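17 February 2021

Finger day! I've been putting this off since November, and it took one evening and a pot of tea. The left finger on the handheld gripper had picked up a tiny bit of slop at the base, so off came the pair, out came the hex keys, and I gave everything a proper going-over.

The ribbed pads are my favourite part of the whole tool. They bend around whatever they touch - no clever control needed - but they do collect crumbs between the ribs. I use an old toothbrush and warm soapy water, then leave them on a tea towel until they're bone dry. The black housings just get a wipe. Go gently around the printed markers on top, as a scratched marker is a real pain to track.

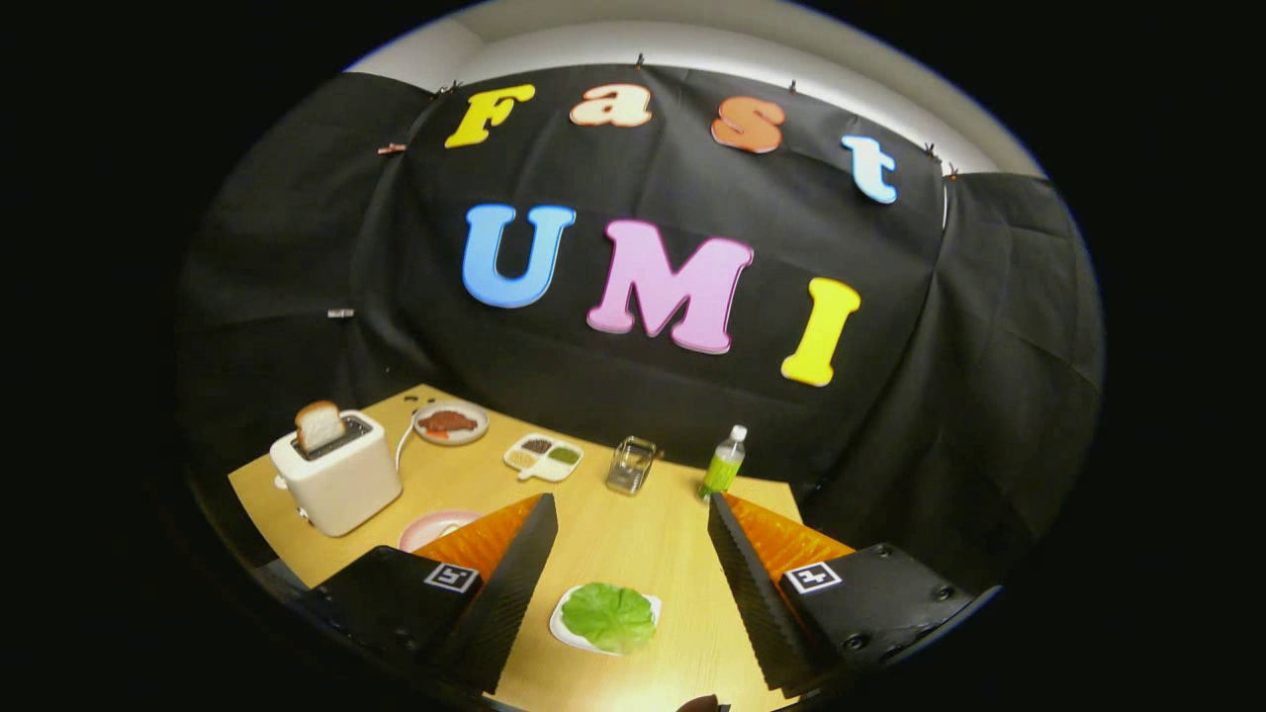
*Photo: Zsófia Magyar*

I love how cheerful the breakfast table looks with the big coloured letters behind it! With the fingers opened wide I check that both markers are in view and that the lettuce plate sits nicely in the gap between the pads.

Reassembly is the fiddly bit. Géza Vass taught me to start every screw by hand before tightening any of them, and I haven't stripped a thread since. Then it's 40 slow open-and-close cycles while I listen for clicks. Total on the logbook is now 302 and the slop is gone.

Next up is the lens, and a new cloth for it.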